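Why Does Cloth Crumple?

Drop a book on the floor and it is still the shape of a book. Drop a T-shirt and it lands in a heap. Drop it again and you get a different heap. Cloth does not have a shape of its own the way a book or a spoon does.

The reason is in how cloth is made. Most cloth is woven or knitted from long, thin threads. In woven cloth, one set of threads runs up and down and the other set runs from side to side, over and under. Each thread is thin enough to bend easily. The threads can also slide a little where they cross. Put thousands of bendy threads together and you have a sheet that can fold in any direction.

When cloth is pushed together, it has to go somewhere. Some parts rise up into ridges and other parts tuck underneath. That makes it hard to find the corners, and you need the corners if you want to fold it neatly.

A flat, clear table is a good place to work with cloth. There is room to spread it out, and nothing for it to catch on.
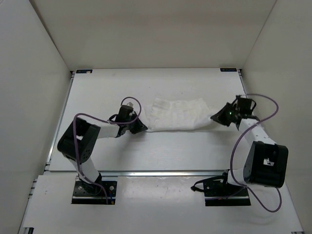
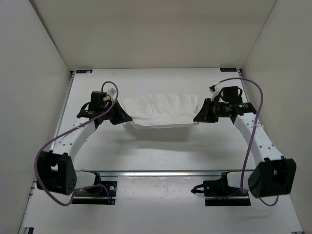 White tabletops with metal rails along the sides.

HOW THINGS WORK: AROUND THE HOUSE

Folding a cloth takes two hands, or two of something. If you pull on one corner only, the whole cloth slides toward you. If you hold two corners and pull them gently apart, the edge between them goes straight. Then you can lay the cloth down and smooth the rest.

Try it yourself

You will need a dish towel and a clear table.

Squeeze the towel into a ball and drop it on the table. Look for a corner. If you can't see one, find any edge and slide your fingers along it until you reach a corner. Hold on to that corner and follow the edge to the next one. Now lift both corners, give the towel a small shake and lay it flat.

Fold it in half so the corners meet – then fold it in half again.

Do the same thing 6 times and see if you get faster. You could also try a thick bath towel. Thick cloth does not bend as sharply, so it makes bigger, rounder folds.

Words to know

Woven: made by crossing threads over and under each other.
Crease: a line left in cloth where it has been folded or pressed.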